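She wired panels for most of her working life, and now she teaches other people to do it

I got to the training shop at Van Acker a little before seven on a Monday morning, which I thought was early. She'd been there an hour already. There was coffee, a bag of cut wire ends the size of a pillow (they sell it for scrap), and a radio playing something with a lot of accordion in it. She asked me not to use her name, because her old students would never let her hear the end of it, so I won't!

I'd come to ask her about control cabinets. You know the ones, the gray metal boxes you walk past in every factory, pump house and parking garage without looking at them twice. She has been building them, fixing them and yelling at them for 33 years. "My mother thought I was making furniture," she told me. "I said cabinets and she heard cabinets. She asked me for one for the kitchen."

Her first job was at a little shop called Butano that built panels for grain dryers. They put her on labels. For months she did nothing but print tiny white labels, stick them on, and peel off the crooked ones. "I hated it so much," she said. "I'm twenty-two, I want to touch the wires! But I'll tell you, I learned every circuit in that building from the labels. By the time they let me near a screwdriver I knew where everything went."

She is still very particular about labels. While we talked she picked up a student's practice door, squinted at it, and put it down again with a sigh I felt in my own stomach. One of the labels was leaning. I couldn't see it until she laid a ruler along the edge, and then it was all I could see.

I asked what she looks at first when somebody hands her a finished box. I expected her to say the wiring, and she did get to the wiring, at length, but first she wants to know how the door feels. Does it swing? Does it sag? Is there enough slack in the bundle that crosses the hinge? "People build the inside like a watch and then hang the door like a shower curtain," she said. "And the door is the part the operator touches. Every day. With gloves on, in a bad mood."

From Butano she went to Mivix, where the work was bigger and the hours were worse. The largest job she ever ran there was for a bottling line, and the main panel had 374 terminals in it. She remembers the number because she tugged on every single one the night before it shipped. "You pull each wire. Not hard, like you're pulling a kid's sleeve. I found two loose ones. Two! I slept great."

I asked what would have happened if she hadn't found them. She shrugged. "Maybe nothing for a year. Then one August afternoon the line stops and a guy with a flashlight spends his weekend in there." She has been the guy with the flashlight plenty of times. Her least favorite was a car wash where someone had run all the wiring in one color. All of it white. She drew the whole thing out on the back of a pizza box and kept the pizza box.

The course she teaches now runs 82 hours, and students pay for their own boots and nothing else. They start with stripping and crimping, move on to mounting rails, and by the end each of them has wired a small cabinet from a drawing, start to finish. She has the drawings from an old Tenosano project and they are, she says, beautifully wrong in four places. Part of the course is finding the four places. One student found a fifth, and she bought him lunch.

Most of the people who sign up have never held a crimping tool. She's had a baker, a couple of bus drivers and a retired music teacher who turned out to have the neatest hands she's ever seen. "He laid his wires like he was ruling a staff," she said. "I wanted to frame it."

We got on to money for a bit, since I'm nosy. She figures a decent set of hand tools can be put together slowly, and she gets cross with anybody who tells beginners they need to spend 3000 dollars before they start. A good stripper, a good crimper, three screwdrivers. Buy the rest when you get annoyed enough.
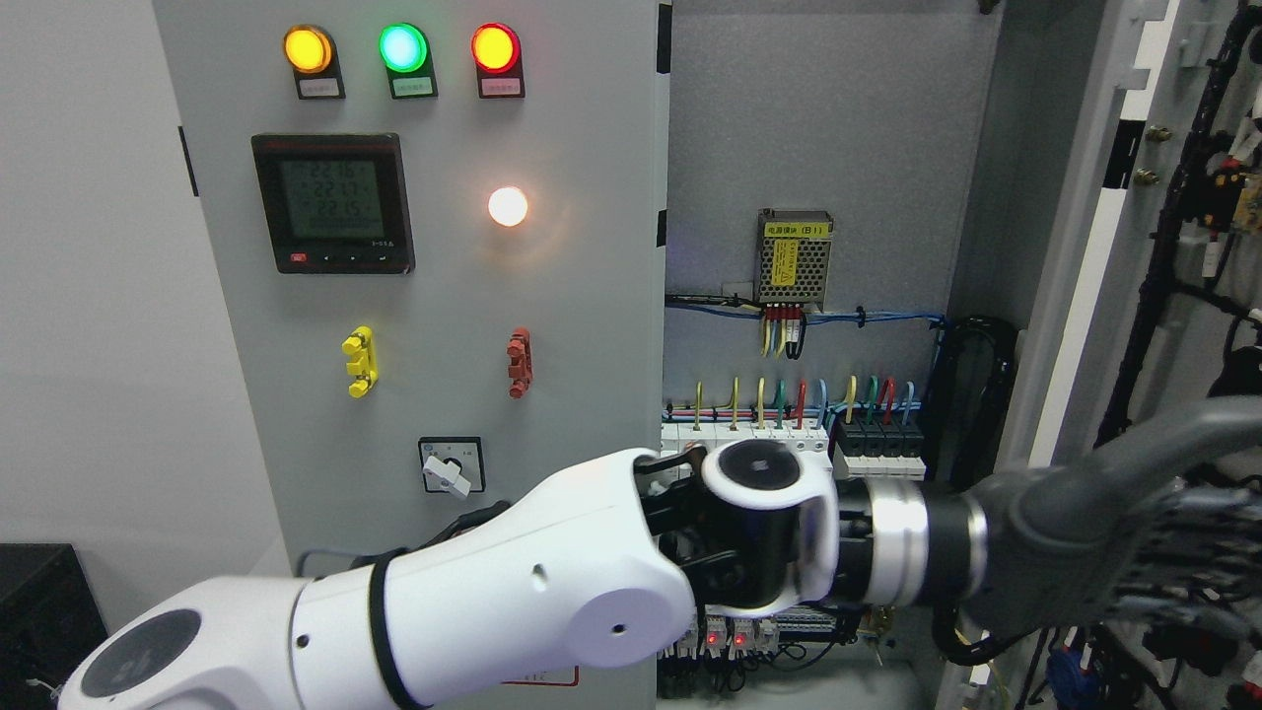 Before I left I asked her to teach me how to read a cabinet, as if I'd just been sent out on my first call and was scared of it. "Start with the door shut," she said. "Look at your lamps, look at your meter, keep your hands in your pockets." So we did it her way, with me talking out loud like a kid learning to read. Yellow, green and red across the top, all three lit. Then the square meter under the yellow one, with three rows of numbers, and she made me say what I noticed about them. They all seemed to sit close to 221, I said, barely a few tenths apart. "Good, that's what you want from three numbers that are supposed to be friends." I reached for the selector switch with the white handle and she smacked my hand away, laughing. You don't turn anything until you've read the drawing. Then she refilled my coffee and went off to see about that crooked label.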